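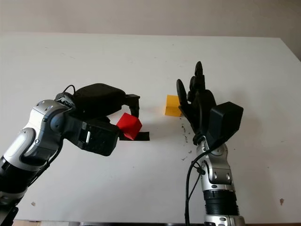
tomomi_m wrote:
No way is that carton the same stuff as last year. Wudska changed the pear nectar, I'd bet my blender on it. Thinner, and there's a sour thing at the end that wasn't there in July.

Ronaldo Estrella
Joined: Sep 9, 2020
Same here, bought two cartons Saturday. Label still says 100% fruit but the word "nectar" is gone from the front and it's "pear drink" on the side panel. In small type. Go look.

pataciospal
Nectar was never 100% fruit anyway. Nectar = puree plus water plus usually sugar. Juice is juice. People mix these up all the time and then get mad at the carton.

Ronaldo Estrella
I know what nectar is Patricio. I'm telling you what the label says. It says 100% fruit AND drink, both. Doesn't make sense to me either

tomomi_m
Mine says "made with 100% fruit". Made WITH. So could be a spoonful of 100% fruit and the rest water lol

Purificación M.
Checked mine. Ingredients in order: water, pear puree, apple juice from concentrate, lemon juice, vitamin C. Old one (I had an empty in the recycling) went pear puree, water, lemon juice. So water moved up to first and apple is new. There's your thin and there's your sour.

pataciospal
Ok that is a real change, fair enough. Still think the sour is the lemon and not the apple though. Apple concentrate is sweet if anything.

Purificación M.
Depends on the apple. But sure, could be more lemon, list doesn't say how much.

e_cuesta
been drinking the Wudska pear for years and cant taste any difference at all. kids neither. are you guys shaking it?? the pulp sinks

tomomi_m
Yes I shake it. I shook it, my husband shook it, it's thin

e_cuesta
just asking

Ronaldo Estrella
Eusebio check which size you get. The 500 ml bottles at our store are still the old recipe I think, the big cartons are the new one. Might be why.

e_cuesta
500 bottles yeah. huh. ok will grab a carton this week and report back

juicebox_lurker
Anyone tried Zaditz instead? My store has it next to the Wudska, glass bottle, costs more.

Purificación M.
Zaditz pear is good but very thick, more like baby food. I cut it with sparkling water, half and half. Their peach is better. Don't bother with the apricot, tastes like the can even tho it's glass.

pataciospal
Disagree on the apricot, it's the best one they make. Cold, with ice, nothing else in it.

Purificación M.
We'll never agree on this -- moving on

tomomi_m
Zaditz is 90 calories a glass and no added sugar, I looked. But what's "a glass", the one on the label is tiny. My glasses are not that small.

juicebox_lurker
Thanks, will try the peach first then.

Ronaldo Estrella
If you have a Balkan grocery near you look for Jurić, the sour cherry. Not pear I know, off topic. But if what you want is something with actual body to it that's the one. Keeps 4 days in the fridge after opening, says so on the cap, and they mean it -- mine was fizzing on day six.

e_cuesta
fizzing = free upgrade

tomomi_m
Please don't drink fizzing juice

e_cuesta
i didnt say i did

pataciospal
Did anybody write to Wudska? They have a form on the site. I sent one in about the orange once and got a coupon and no answer to the question.

tomomi_m
Wrote Monday. Asked straight out if the recipe changed and when. Will post what they say.

Purificación M.
Ask about the "made with" wording too if they write back. And if the bottles are changing over as well, I'd stock up on those.

e_cuesta
ok got the carton. poured both side by side. carton is paler and yeah its thinner, you were right. still dont get the sour though. kids liked the carton better so go figure

tomomi_m
THANK you. Sour is there, try it at room temp. No answer from Wudska yet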